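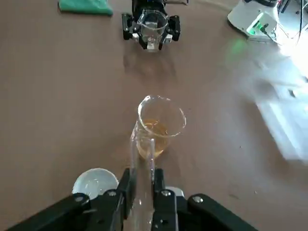
The arms took over sample transfers at the Panden lab in January, so I've had a few months of working next to them. Before that, three of us poured and pipetted all day. On a normal Monday we had around 200 samples, and by four o'clock my thumb was done.

Now I load racks, check labels and sign off the log. I also get called over when a tube won't seat, and that happened a lot in the first weeks. We still do the thick samples by hand.

No one was let go. One job that came open on second shift wasn't filled, and people noticed. The rest of us got two days of training from Riedl and a raise of 80 cents an hour.

My wrist is better. The day feels longer, though. We used to talk while we poured, and now I'm mostly at the screen by the door.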